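Okay, new result from our Galtell project and I've been wanting to talk about it for weeks, so get a drink, this one runs a bit long. (1/9)

Some background. We train a policy in simulation to grab handles, the kind you'd find on drawers and cabinets, and until June we showed it every handle under the same flat, polite lighting. It did great. Then we changed the lights and it fell apart. (2/9)

What was going wrong? Mostly shadows! A hard shadow next to a handle can look a lot like another handle, and the policy would happily close on the dark shape beside the real thing. I felt for it, I really did. (3/9)

So we built Latar, a little layer on top of our simulator that moves the lights and swaps the wood grain every time a new trial starts. The handle stays the same shape, the task stays the same, and everything about how it looks gets shaken up. (4/9)

We made 653 trials this way. I was sure we'd need far more than that (I had already warned everybody about the compute bill), so I'm very happy to be wrong. (5/9)

On the 15 test layouts we held out, the old policy managed 9 and the Latar one got all 15. Same network, same training time, and I checked the split more often than I'd like to admit. (6/9)

Caveats, because I'd want them if I were reading: it's all simulation so far, the test set is small, and very thin knobs still give us trouble. When it misses, it tends to come in too high and bump the bar. (7/9)

Next up is Robichaud, our harder set of layouts, with more clutter and 10 new handle shapes. I have a feeling the rounded ones are going to hurt. Write-up first, though, and then a long nap. (8/9)

Leaving you with a Latar render, fingertips at the bar and a nice blocky shadow right next door on the wood. Questions very welcome, I'll be around all evening! (9/9) 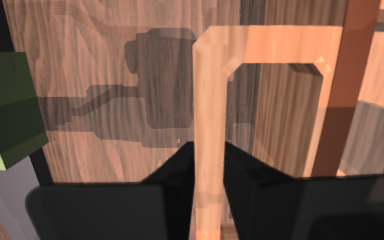 Closing in on the handle, in simulation. Galtell project, Latar lighting.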